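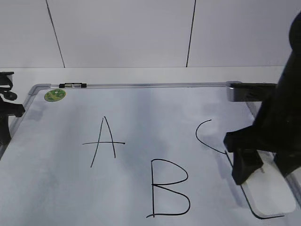

4. Planning the Equipment Budget

Most of the spending decisions for the writing station were made before any arm was ordered. The Mestton site had a fixed sum for the year, and Vy Trình split it into items that had to be bought once and items that would wear out. Arms, mounts and cameras went into the first group. Markers, erasers, boards and gripper fingers went into the second.

The second group is easy to underestimate. Our January plan allowed 13 markers per station and no spare fingers at all. The revised plan, dated 7/6/21, sets aside $500 per station for consumables and adds 2 sets of fingers. Quotes came from Rola and Stinthorpe -- the Rola price was lower, but delivery took about seven weeks longer.

Fingers were priced by the pair. We asked for ribbed inner faces on every quote, as smooth ones would have meant buying separate pads.

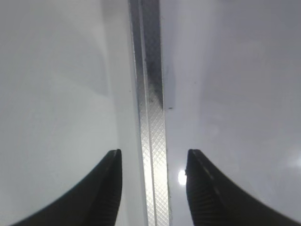 4.1 One Gripper or Two Tools

The Lương site asked whether each station should have a tool changer. A changer would let the arm carry a dedicated pen holder and a dedicated wiping pad. It would also add a second controller license and more setup time. We priced both options and chose a single two-finger gripper for the first round.
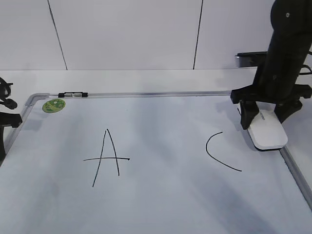
The saving depends on being able to use ordinary office supplies. If each tool needs a custom handle, the cost of making and replacing handles soon approaches the price of the changer. We therefore budgeted for stock items that the fingers can clamp directly, such as the whiteboard eraser held by its sides in Figure 3. Boards are also standard aluminum-framed ones, laid flat on the table, so no easel was priced. Replacement boards are listed under consumables in the revised plan.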